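Jenley Hand-Held Gripper Kit: Frequently Asked Questions 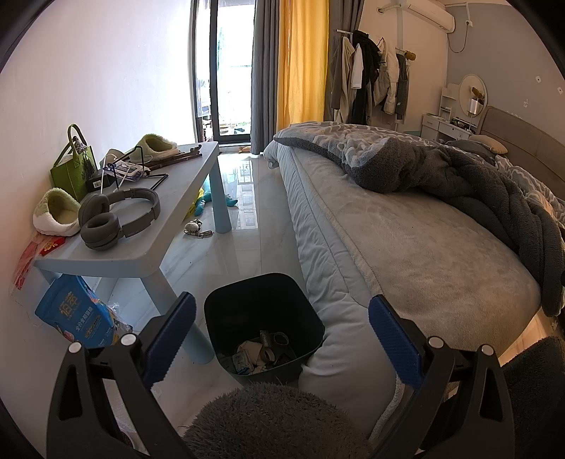
Jenley fingers with blue pads, over a bedroom trash bin.

What is the Jenley?
A hand-held gripper with a camera on it. You carry it through a task at home, and the recording is used to train a robot arm fitted with the same fingers.

Who is it for?
Labs and small companies that want recordings from real homes. Dollusow sells it to organizations only. If you are a household taking part in a project, your kit comes from the project.

What comes in the box?
The gripper, 2 sets of finger pads, a charger, a wrist strap and a printed quick start sheet. The hard case is sold separately.

How much does it cost to rent?
The rental rate is $104 a week per kit. The deposit is $480 and is returned after the kit has been checked in at our Mullomholm workshop.

Do I have to tidy the room first?
No. Leave things where they normally are. Headphones and slippers on a table, clothes on a rack and a blanket pushed back on the bed are all fine. Do put away mail, ID cards, medicine labels and family photos.

Can I record next to a bright window or glass door?
Yes. The area outside the glass may come out too white to make out. If the task itself is in front of the glass, draw the curtain or turn so that the window is off to one side.

Does a shiny tile floor cause trouble?
Reflections are fine for most tasks. If tracking drops out, the light on the handle turns amber. Stop, point the gripper at some furniture until the light is green, and start the task over.

Can the fingers pick up tissues and wrappers?
Crumpled paper and soft wrappers, yes. Flat film lying on a hard floor is difficult. Do not use the gripper on broken glass, wet food or anything hot.

How do I clean the pads?
Wipe them with a damp cloth and let them air dry. Lint and pet hair collect in the texture, and a soft toothbrush gets them out. Do not put oil on the finger joints.

Where do the recordings go?
They stay on the gripper until you upload them with the Issahaku desktop app. You can delete any recording before upload.

Who do I contact about a repair?
Write to Bello Ugwu on the support desk and include the serial number from under the handle. Repaired kits ship on Thursday.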